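3.2 The Cilitz depositions

The register from Cilitz, copied in 1638, names 40 witnesses to the death of the lay preacher Deák. Mészáros treats it as a single inquiry — a reading the change of ink after the fifth entry makes difficult.

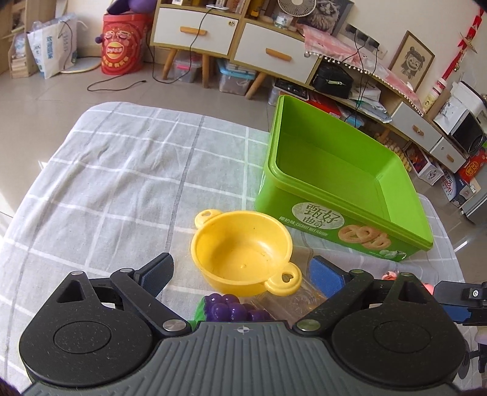

Figure 4. Toy grapes, a clear plastic bottle and a yellow toy pot.

Five depositions place the arrest at Moltuncombe, before dawn, in December. The remainder give no place and repeat a set formula of praise.
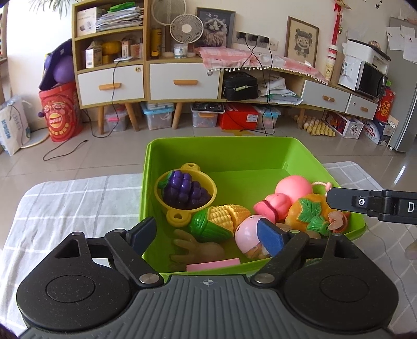

Erdős dates the formula to 1349 on the basis of its closing prayer. The prayer also occurs in later copies, so the date can only be taken as the earliest possible one. The witnesses' kinship to Deák is recorded in the margin, in a second hand.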